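3rd September

I have now finished my second month of moving two robot arms with my own hands, and I want to write down some things before I forget how it felt at the beginning. When I tell people in my building what I do, they imagine a joystick, or a helmet with screens. In our room it is simpler. There is a pair of small arms which I hold, we call them the leaders, and a pair of bigger arms at the table which copy them. If I bend the left leader, the left arm bends. If I squeeze the handle, the gripper closes. The software that records everything is called Nuso, and it keeps the joint positions and the camera views together. One try at the task is one episode.

My task at Undivow is the glass shelf. It is a low shelf standing on the table, and the arms have to put glass objects on it and take them off again, in different arrangements. We also have a small candle and a pot of succulents in the collection of objects, so that it looks a little bit like a corner in someone's home. I chose this task myself from the list. The other one that was free was folding tea towels, and I had heard enough complaints from the towel people.

I thought that glass would be difficult for the reason that it breaks. This was a wrong idea. The breaking makes you careful, and careful is easy to do. The difficult part is that a glass vase with ribs does not look the same from two sides, and my eye is always searching for the true edge of it. With my own fingers I never look for the edge of a cup. I touch it, and then I know. With the leader arms I feel the weight of the leader and nothing of the glass. In the first week I closed the gripper too early again and again, with the fingers one centimetre in front of the stem, and then I lifted very proudly nothing at all.

The colleague who trained me gave me advice that I still use. She said I should speak the movement silently, like a recipe: go above, come down, stop, close, wait, lift. The "wait" is the word I was missing. A person does not wait after closing the hand, but in a recording this little pause is very useful, for the moment of grasping is then clear for whoever learns from it. Now I do it so much that I caught myself waiting at home with the kettle in my hand.

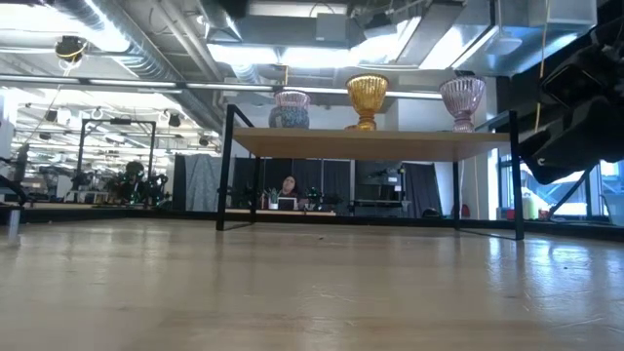
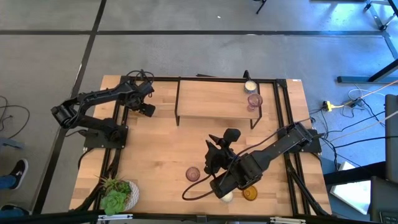
*The shelf task. Three vases on the board in the first picture, both arms in view in the second.*

The goblet shapes gave me the most trouble. They are wide at the mouth and they become narrow below, so if you take them by the wide part the gripper wants to slide downwards. If you take them too low, near the foot, the whole thing leans when you put it down. I tried many places and settled a little under the bowl, coming from the side with the wrist turned. The tall one I prefer to steady with the second arm when I set it down on the board. My trainer does it with one arm only. We had a small discussion about it, friendly, and we decided that both ways may go in the data, with a note in the label.

About the numbers, as one reader asked me for them last time. In my first month I recorded 371 episodes and in the second month 325, which makes 696 together. From the first month only 226 were kept. I was quite sad when I saw this! The reviewer had removed every episode where I hesitated in the air for a long time, and also those where an object was moved by my elbow, I mean the elbow of the robot. It is strange how quickly you say "my elbow". The second month is not reviewed yet.

The hesitating I have thought about a lot. I am a person who hesitates. I learned English as an adult, and before a sentence I stop and check it, and my husband says he can see me doing it. With the arms it is the same thing. I arrive above the shelf and then I check, is it straight, is the other glass too near, shall I go a bit to the left. All these small corrections are recorded, and a machine which learns from me would learn also to tremble above a shelf for four seconds. So now I do my thinking before the episode starts. I look at the objects, I choose the order and the places, I breathe out, and only then I press the pedal.

The pedal is my favourite thing in the whole station, by the way. Left side starts and saves, right side throws the episode away. When I began I was ashamed to press the right side and tried to rescue every bad try. I would chase a cup across the table with both arms, like catching a chicken. My trainer let me do this for two days and then she asked, very politely, if I wished the robot to learn chasing. Some rescues are good to have, though. If a vase is standing too close to the edge of the board and you calmly pull it back, you should keep that. If you are angry, press right.

We have two kinds of leader arms here. The older ones are named Vorden and the newer ones Geagea. Most people like Geagea more, as it is lighter and the handle has a better spring. I still go back to Vorden for the shelf. It is heavy in the shoulder, and the heaviness makes my movements slower and rounder, which suits glass. After a full afternoon with it I feel the muscles behind my neck, and I have put a folded jumper under my forearm for the lower movements. I also lowered the stool. If you start in this kind of work, please look after your stool first and your grasping second. I had one week with a sore wrist only from sitting too high.

A few other habits which I have collected:

- I change the places of the objects after each episode, even when I am lazy. My hand likes to put everything back where it was.
- I wipe the glasses at the start of the day. Fingerprints show under the ceiling lights.
- I stop when I begin to hum. Humming means that I am not looking any more.
- I write the strange episodes in a paper notebook with the time. Nuso has a field for comments, but it is very small and I write long.

Last week I was allowed to watch a first policy trained on the shelf data. It had seen episodes from several operators, so I can't say it was mine. It went to the pink glass, came down from the side with the wrist turned, closed, and waited. Then it lifted and put the glass on the board, a bit too much to the right for my taste. On the next run it missed the stem completely and lifted nothing, in the same proud way as me.

This month I will try the succulent pot. The leaves are in the way from almost every direction, and I would like to take it from below the rim with two grippers at once. I have tried it four times so far and pressed the right pedal four times.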